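Section 4. Setting Up the Block Table

The block table is the first station people use when they come into the Lalora play room, so set it up before the shelves and the floor mats. One adult can do it. Allow 13 minutes if the bins were sorted the night before and longer if they were not.

4.1 What you need

One front table and one back table, same color if you have them
The Zudska block bin, lid on
Starter blocks in yellow, green and red
The pattern cards (card 1 on top)
A damp cloth and a dry cloth
The return tray

The full Zudska bin holds 200 blocks. Do not bring it to the table yet. Only the starter blocks go out before opening.

4.2 Placing the tables

1. Put the back table in place first and lock its legs. Press down on each corner. If a corner rocks, turn the foot on that leg until it stops.

2. Push the front table up to the back table along the long side. The two tops do not have to be the same height. If one is higher, it should be the back one, so that blocks pushed backward stop at the step.

3. Look along the seam. A gap you can get a fingertip into is too wide. Loosen the legs, close the gap and lock them again.

4. Wipe both tops with the damp cloth and then the dry one. Do not use furniture polish. It gets onto the studs and the blocks will slip apart.

Caution: The folding legs on the older Cao tables can pinch. Hold the leg by the middle, not near the hinge.

4.3 Setting the starter row

The starter row is the line of blocks that shows people where to begin. It uses the cube blocks with round studs. Longer bricks stay in the bin until someone asks for them.

1. Take one yellow, one green and one red block. Check that each one is clean and that none of the studs are chewed or flattened.

2. Set them studs up across the middle of the front table, in this order from the left: yellow, green, red.

3. Leave a small gap between the blocks. Pushed together, they look like one piece and younger children try to lift all of them at once.

4. Straighten the row by eye. Use the long edge of a pattern card if you want it exact.

5. Keep the space on either side of the row free of other toys.

Note: "Left" in this guide means left as you stand at the front table facing the back one. The pattern cards are printed the same way.

Other everyday things may stay on the back table if they are in a row and well away from the seam. The front table is for blocks.
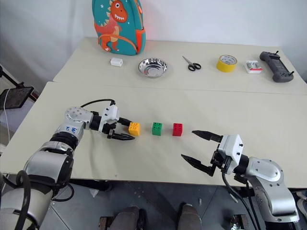 Amrit Arsenault wrote in after the October printing to say that the gaps matter more than the order: "We run the row red first on some mornings and no one minds, but the day I left the blocks touching, I had two children pulling on the same one before I had my coat off. I'd also put the cards out later than you say. If they see card 1 too soon they want card 2."

We have kept the yellow, green, red order in this edition because the cards are printed to match it. If you change the order, put card 1 away and start from card 2, which has no row on it. The advice on when to put out the cards has been changed in 4.4 below.

4.4 Opening the station

1. Let the first person pick up a block before you put out any cards.

2. When the starter blocks have been stacked at least once, lay card 1 face up at the front edge of the table.

3. Bring the bin over and stand it on the floor at the right-hand end. Do not put it on the table. A full bin is heavy enough to shift the front table away from the back one.

4. Take out blocks by the handful. Ten or so at a time is plenty for 2 builders.

5. When more than four people want to build, open a second station. The Iltorton mat works well for this and needs no tables.

Note: Blocks from other makers may look the same size and still not fit. If a block has to be forced, take it out of the bin. A forced block can split along the side, and the split edge is sharp.

Caution: Cube blocks are not for children who still put things in their mouths. Use the large foam set for them.

4.5 Pulling blocks apart

Twist a little, then lift. For two cubes that are stuck, press them together on top of a third and rock the upper one from side to side. Never use a knife or scissors. If they still will not come apart, leave them in warm water for a few minutes and try again.

4.6 Closing the station

1. Call a five-minute warning.

2. Collect finished builds on the return tray. Anything that someone wants to keep until tomorrow goes on the shelf with a name on it.

3. Take everything else apart into single blocks.

4. Check the floor under both tables and along the seam, where single blocks tend to lodge.

5. Put the blocks back in the bin and close the lid until both catches click.

6. Reset the starter row as in 4.3 if the room opens again the same day. Otherwise the three starter blocks go in the small bag inside the lid.

4.7 Washing

Wash the blocks once a month, or sooner if they feel sticky. Use warm water and dish soap in a mesh bag. Rinse well, shake the bag and spread the blocks studs down on a towel. Water sits in the hollow side, so leave them overnight. Do not put them in a dishwasher or near a heater.

4.8 Replacement parts

Order single colors by the bag. Give the color and the word "cube," or you will be sent mixed bricks. Rooms that share a store cupboard can order the 2000-block carton and split it between them. Bujar Popescu keeps the order sheet and needs it back by noon for same-day packing.

Pattern cards are replaced as a full set. Cards 1 and 2 wear out first. Laminating them helps, though the gloss makes them harder to read under ceiling lights.

Continue to Section 5 for the floor mats.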